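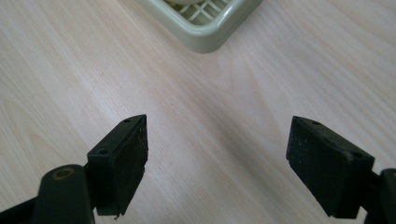

22 January 2025

Sixth night back in the apartment, or what the insurance people call "the habitable portion." The habitable portion smells like a wet campfire. I have stopped noticing except when I come in from outside, so the plan is to stop going outside.

Évan Perrin from the adjuster's office came by this morning in very clean boots. The kitchen fire next door began behind the dryer, he told me, and went up the shared wall, which explains why my closet burned and my neighbor's toaster is fine. She told me about the toaster herself. She seemed to think I'd be glad.

He had his list and I had mine. Mine says 2,132 dollars for the closet. His says 848. We went through the coats one at a time like two people at a very sad yard sale. He wanted to know how old the gray one was. I said it was vintage and he wrote down "old."

The crew from Lallard is supposed to start on the wall next week. They also said that last week. Meanwhile there's a fan in the hall the size of a calf, running day and night, and I have to shout at the cat.

Bought two smoke alarms on the way home from work. The old one never made a sound through the whole business, then went off at breakfast over one slice of rye. I've put it in a drawer, where it chirps.

Mom called again to ask if I'd saved the photo albums. I said yes. I saved the albums, my passport and, for some reason, a colander. The firefighter on the stairs looked at it and held the door for me.

Must call Szilágyi about the carpet tomorrow, before 12.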